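**新闻稿**
2023年6月1日

# Brisness发布早餐含糖量调查:不少"健康"早餐糖分偏高

营养咨询机构Brisness今天公布一项早餐饮食调查的结果。调查共收到2,000份问卷,其中1,317名受访者表示,自己挑选早餐时会优先考虑"健康"或"低脂"的产品,但会查看营养成分表中糖含量的只有124人。

调查以连续三天的早餐记录为基础。受访者逐日填写吃了什么、喝了什么,以及额外添加的蜂蜜、果酱、炼乳和糖浆。Brisness的营养师再对照产品标签和食谱估算糖分。

## 糖从哪里来

记录中最常见的糖分来源是风味酸奶、即食麦片和瓶装果汁。很多人会把这几样放在同一餐里吃,单看每一样都不算多,加在一起就不少了。

"低脂"产品的情况也值得留意。部分低脂酸奶为了改善口感加了糖,脂肪减少了,总热量却没有明显下降。果汁也有类似的问题:榨汁后膳食纤维大多被滤掉,喝一杯橙汁比吃几个橙子快得多,饱腹感却差得多。

中式早餐同样有需要注意的地方。甜豆浆、豆沙包、糖油饼和加糖的八宝粥,在记录里出现得相当频繁。不少受访者在填写时没有把豆浆里的糖算进去,营养师回访时才补上。

Brisness营养项目负责人Sutrisno Ginting表示:"大家并不是不在意健康,只是习惯看包装正面的大字。背面那张小表格才是我们希望大家多看一眼的地方。"

## 给消费者的建议

Brisness根据调查结果提出以下建议:

- 购买麦片和酸奶时,先看每100克的碳水化合物和糖含量,再看价格和口味。
- 配料表按用量从多到少排列,白砂糖、果葡糖浆、麦芽糖浆等排在前几位的产品,不宜每天吃。
- 选原味酸奶,自己加新鲜水果。
- 豆浆尽量点无糖的,一时不习惯可以先要半糖。
- 早餐里加一份鸡蛋、豆腐干或无糖牛奶,上午不容易饿。
- 果酱和蜂蜜用小勺取,不要直接从瓶里倒。

Ginting补充说,减糖不必一次到位。"口味需要时间适应。每周减一点,比突然全部戒掉更容易坚持下去。"

糖尿病患者、孕妇以及正在服药的人群,调整饮食前应先咨询医生。

## 后续安排

调查完整报告将于8月发布,内容包括各类早餐食品的糖分对照表,以及不同年龄段的饮食习惯差异。同月,Brisness将与社区厨房Pladetari合办三场减糖早餐课,课程包括读懂食品标签、自制无糖麦片和杂粮粥的搭配方法。课程免费,需提前报名。参加者请自带围裙和一个带盖的饭盒。

食品零售商Iyamu将为课程提供燕麦、杂豆和鸡蛋。Iyamu不参与问卷设计和数据分析,课程中也不推荐任何具体品牌。
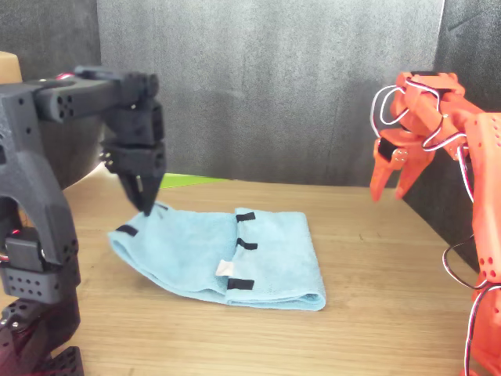
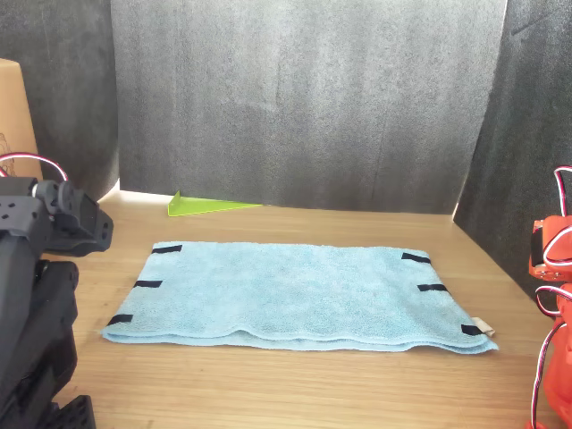 课程所用食谱将整理成一本小册子,取名《Stiltar早餐本》,收录适合工作日的快手早餐,每份食谱都注明糖、蛋白质和膳食纤维的含量。电子版可在课程结束后向Brisness索取,纸质版在Pladetari前台领取,领完为止。

媒体如需调查问卷样本或采访Sutrisno Ginting,请与Brisness传播部联系,并注明媒体名称、采访提纲和截稿时间。

**关于Brisness**

Brisness是一家营养咨询机构,为学校、企业食堂和个人提供膳食评估与营养教育服务。本次调查由Brisness自筹经费完成。

(完)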